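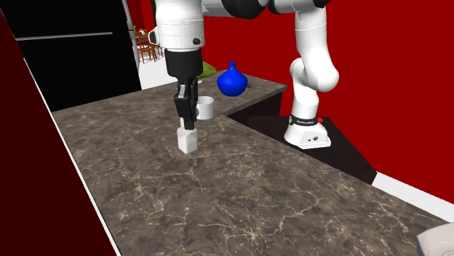

Kultell opens simulated kitchen package to outside subscribers

January 7, 2023 – Kultell has begun offering Vi, a software package that lets engineering teams rehearse household tasks with a simulated robot arm before any hardware is bought. The company announced the release from its offices in Asberg.

Vi places a two-finger gripper arm at a rendered kitchen counter and asks it to handle ordinary items such as mugs, vases and small containers. Wall colors, countertop patterns and the placement of objects can be changed between runs, so that a control program is not tuned to a single room.

The package is sold in 2 versions. The standard license costs $2,987 a year and includes 300 prepared kitchen layouts. A classroom license, priced separately for schools and colleges, covers the same layouts but limits the number of runs that may be carried out at one time.

"Our customers asked for rooms that look lived in," said Regula Aebischer, product director at Kultell. "A gripper that does well over a bare gray table may still have trouble when a mug is standing right behind the item it has to reach."

Prinuvwood, a maker of kitchen fittings, tested the package for 3 months ahead of the release. Benito Ibarra, who led the trial, said his team used it to compare counter shapes and to check how far an arm mounted behind the counter could reach. He described the setup as simple but said the written instructions for adding new objects were too brief.

Kultell said a longer manual is being prepared by Phong Phan and will be sent to all license holders in February at no charge. An update planned for the same month will add drawers and cabinet doors that the arm can open.

Teams that already hold a trial license may move to the standard version without reinstalling the software – saved layouts and run records will carry over.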